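Lista de comprobación de zonas comunes y cocina
Edificio Justorham, planta baja y sótano
Revisión de agosto. Comentarios de la inspección incluidos tras cada punto.

Claves: C = conforme. O = observación, corregir antes de la próxima visita. N = no conforme, corregir de inmediato. NA = no aplica.

Documentación consultada antes del recorrido: plano de evacuación, registro de extintores, hoja de temperaturas de cámaras y parte de mantenimiento de la empresa Felura. El plano expuesto en el vestíbulo es el anterior a la reforma de la escalera. Hay que sustituirlo.

1. Accesos y salidas

1.1 Puerta principal abre sin llave desde el interior. C
1.2 Puerta trasera libre de obstáculos por ambos lados. O
Comentario: carros de reparto apoyados en la hoja durante la descarga. El paso queda reducido. Marcar en el suelo la zona que no se puede ocupar.
1.3 Alumbrado de emergencia. O
Comentario: la luminaria del rellano enciende pero no aguanta el tiempo exigido. Cambiar batería.
1.4 Señalización de salida legible desde el fondo del pasillo. C
1.5 Barandilla de la escalera al sótano. N
Comentario: el anclaje inferior se mueve con la mano. El edificio es de 1938 y el muro en ese punto es de ladrillo hueco, así que el taco corriente no sirve. Usar anclaje químico. Mientras tanto, acceso al sótano solo por la escalera del patio.

2. Protección contra incendios

2.1 Extintores colgados, accesibles y con presión en zona verde. C
2.2 Etiqueta de revisión en vigor. O
Comentario: el equipo con placa 3502 tiene la etiqueta ilegible. En el registro figura como revisado. Pedir duplicado a Felura.
2.3 Manta ignífuga en cocina. C
2.4 Filtros de la campana desengrasados. O
Comentario: grasa en los dos filtros del extremo izquierdo. La hoja de limpieza está firmada, pero sin fecha.
2.5 Puertas cortafuegos cierran solas desde cualquier posición. C
Comentario: la del almacén roza un poco en el marco. Cierra del todo.

3. Superficies

3.1 Superficies lavables, sin grietas ni juntas abiertas. C
3.2 Acabados brillantes comprobados con la luz encendida y apagada. C
Comentario: en acabados jaspeados las manchas de color se confunden con suciedad. Comprobar con paño blanco antes de anotar una incidencia. 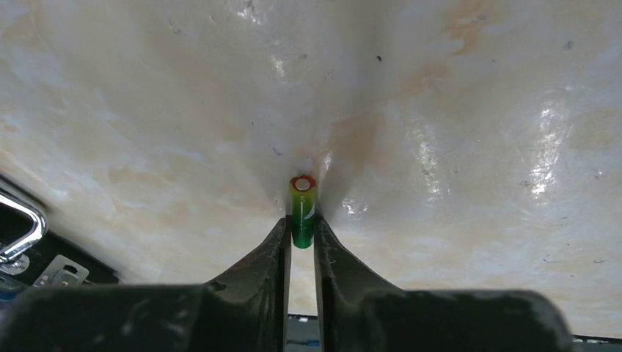 Página 11

El brillo también engaña. Un reflejo fuerte puede tapar una marca o un pliegue del material, y conviene mirar desde dos lados antes de dar el punto por conforme. Si el paño sale limpio, se anota C y no se repite la limpieza.

3.3 Suelo antideslizante en cocina y acceso a cámaras. O
Comentario: el tramo frente al fregadero está gastado. Pasa la prueba en seco y queda justo en mojado. Presupuesto pedido a Konstantinidis para sustituir esa franja.
3.4 Rodapié sanitario continuo. C
3.5 Techo sin desconchados sobre las zonas de preparación. C

4. Instalación eléctrica

4.1 Cuadro cerrado y con los circuitos rotulados. O
Comentario: el circuito de la cámara pequeña aparece rotulado a lápiz. Poner etiqueta.
4.2 Prueba del diferencial con el botón. C
4.3 Enchufes de cocina con tapa. C
4.4 Alargadores de uso permanente. N
Comentario: uno detrás de la cafetera, pasado por debajo del mueble. Retirado durante la visita. Hace falta una toma fija en esa pared.

5. Agua y gas

5.1 Llave de corte de gas accesible y señalizada. C
5.2 Tubo flexible dentro de fecha. C
5.3 Temperatura del agua caliente en el punto más alejado. O
Comentario: tarda unos 2 minutos en llegar. La temperatura final es correcta. Revisar la bomba de recirculación.
5.4 Sumideros con rejilla y sin olor. C
5.5 Purga semanal de grifos poco usados. O
Comentario: se hace los miércoles, según el parte. Falta incluir la ducha del vestuario del sótano.

6. Almacén y productos de limpieza

6.1 Productos químicos separados de los alimentos. C
6.2 Envases originales o rotulados. N
Comentario: pulverizador sin etiqueta en el estante bajo. Vaciado y retirado.
6.3 Fichas de seguridad disponibles. O
Comentario: falta la del desengrasante Isura. El proveedor la envía a petición, hay que archivarla en la carpeta del almacén y dejar copia en cocina.
6.4 Estanterías fijadas a la pared. C
6.5 Carga pesada en los estantes inferiores. C

7. Botiquín

7.1 Contenido completo y sin caducar. O
Comentario: sin apósitos para quemaduras. Reponer.
7.2 Ubicación señalizada. C
7.3 Teléfonos de urgencia visibles. C
7.4 Desfibrilador. NA

Plazos: los puntos 1.5, 4.4 y 6.2 se comprueban de nuevo en cuanto se comunique la corrección. El resto, en la próxima visita ordinaria. La copia firmada queda en la carpeta de mantenimiento, detrás del registro de extintores.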